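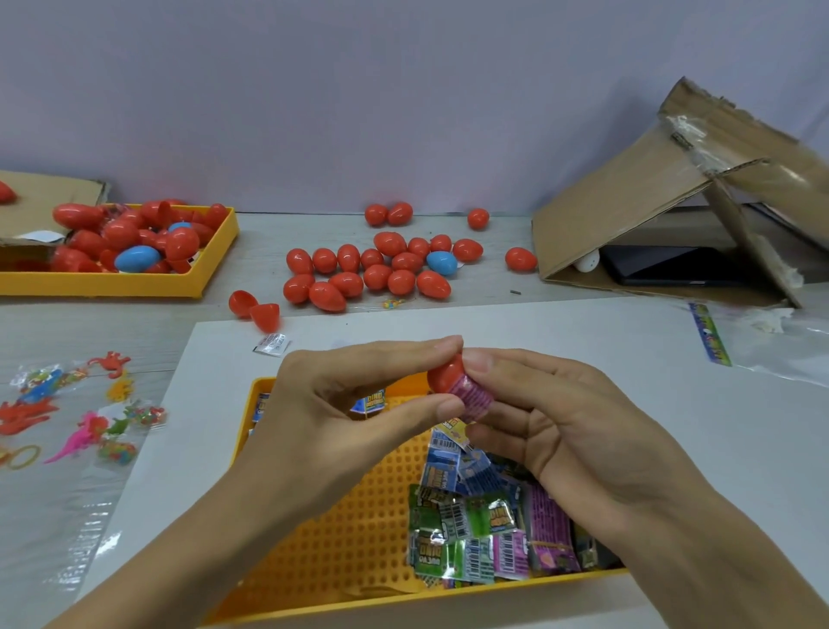 Drollgate Robotics Club — Egg Packing Project: Frequently Asked Questions
Last updated 2022-09-24

What is the project?
Members record a hand task, filling plastic eggs with small foil packets, and use the recordings to train a two-armed robot to do the same.

Why eggs?
The packets are soft and bend when pushed. The shell is stiff and slippery. Most of the failures we want to study happen where the two meet.

How many recordings are there?
3,273 at the end of June, before checking. Takes in which both hands leave the view are removed.

Who can join?
Anyone aged 13 or over. No programming is needed for recording. The training group expects basic Python.

How long is a session?
Two hours, with a break after the first. Each table takes up to four people, working in turns.

Do I have to fold the packet a set way?
No. Fold it however you like, but do not tear it. Variation between people is useful to us.

What if I drop an egg?
Carry on if you can reach it. If it lands on the floor, end the take and mark it "D" on the sheet.

Does the robot work yet?
Partly. It picks up whole eggs reliably. Pushing a packet into an open half succeeds in around 8 tries out of 20 — closing the egg is not yet attempted.

Can I use the recordings for coursework?
Yes, with the club's name credited. Ask Sointu Ahonen for access.

Who do I contact?
Recording sessions: Tala Matar. Training and software: Rostyslav Stasiv.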